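Storage beds and what the base has to carry

30/03/2022

Rekha Venkataraman has specified bed frames for Lurell for 16 years, and most of her questions from customers concern the lift-up storage base. We spoke at the company's Balham showroom.

Her first point is that buyers look at the volume under the mattress and skip the lifting mechanism. "The gas struts are matched to a mattress weight," she said. "If the mattress is too light, the base will not stay down flat. If it is too heavy, you are lifting the difference yourself every time."

Lurell tests each pair of struts through 2,000 cycles with a loaded base. The Brunet, its standard double, is rated for a mattress of up to 100 pounds. Venkataraman advises checking the figure on the mattress label before ordering the frame – the store can swap the struts at that stage, but a later change means a service visit.

Slats are the second matter. The Brunet uses sprung slats held in rubber caps, while the cheaper Pirix has flat slats screwed to the side rails. "Flat slats are fine under a pocket spring mattress," she said. "Under foam I want the gaps kept under 2 inches, or the foam starts to sink between them."

She prefers an end-lift base for narrow rooms and a side-lift base where the foot of the bed faces a closet. Both need clear headroom at full opening, and a low shelf or wall lamp over the headboard should be measured first.

On what to keep inside, her advice is brief. Spare bedding and off-season clothes are suitable. Books are not, as the floor panel is thin and rests on a single center rail. "People fill it like a trunk," she said. "It is a tray."

Clothes sorted on top of the bed should come off before the base is raised.

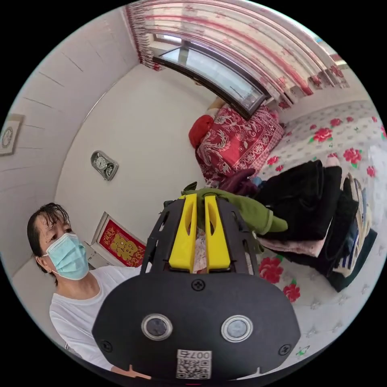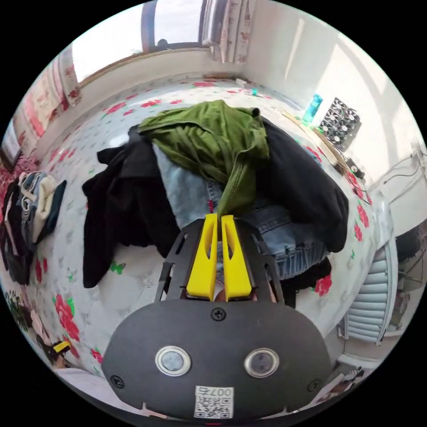 Care and adjustment

Venkataraman recommends tightening the hinge bolts after the first month, then once a year. The struts need no oil. A slow or uneven lift usually means that one strut has lost pressure, and they should be replaced as a pair. Replacement sets for the Brunet will be stocked from April.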